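Keeping the folding cell running at Winetti

Sawsan Khalaf starts her Monday at the laundry cell before the lights over the sorting belts are on. She has a flashlight, a tray of hex keys and a spiral notebook, and the first thing she does is run a thumb down the inside of each gripper finger.

"You feel it before you see it," she says. "A good pad has a bit of bite to it. When it starts to feel like the back of a credit card, I order the next set."

Khalaf is the maintenance tech for the second floor at Winetti, which washes and sorts workwear for labs and food plants. The cell she looks after has one arm, one table and a two-finger gripper supplied by Orimar. It picks thin white garments off the table one at a time and hands them to a folder made by Rotich. She took it over in November, when it was stopping several times a shift.

Most of those stops were missed picks. The arm would come down, close and go up with nothing. The crew blamed the vision software and so did she, for two weeks.

"Then I cleaned the pads with a stiff brush and the misses dropped by half," she says. "Lint was packed into the texture. I felt pretty dumb."
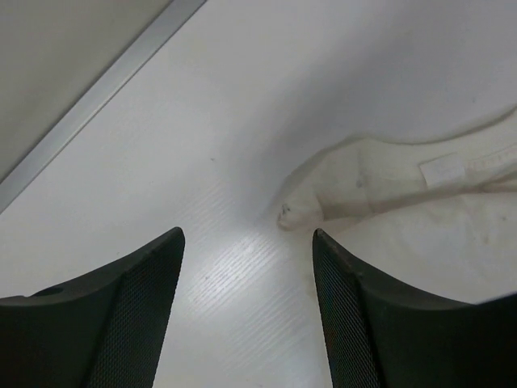
Pads are now on a schedule. Khalaf brushes them every 700 picks and swaps them at 4000, or sooner if the thumb test says so. She does both sides together, because a new pad facing an old one pulls the cloth crooked. The crosshatch is fine enough that lint sits down in the diamonds, so she brushes along both diagonals and finishes with a vacuum. She doesn't worry about the scuffing on the tip of the right finger. "That's cosmetic. If the tip chips, that's another story, then it snags." Dark smudges on the end of a garment get a line in the notebook, and she wipes the pads and checks the arm for grease before the next run.

The table took longer to sort out. The first one was smooth, and thin fabric stuck to it. The ridged top came from Bemetex and gives the fingers a little air to work with, though it throws glare back at the wrist camera. Khalaf turned the overhead light down to 60 percent and left it there.

Calibration takes her 34 minutes if no one interrupts. She jogs the arm to a corner of the table, checks the finger gap with a gauge, then does three test picks on a rag.

"People want to skip the rag," she says. "I've skipped the rag. I ended up doing the whole thing over after lunch."

She still has one complaint, which is the cable at the wrist. It rubs when the arm turns all the way left, and the sleeve on it is the third one this year. A longer bracket is on order.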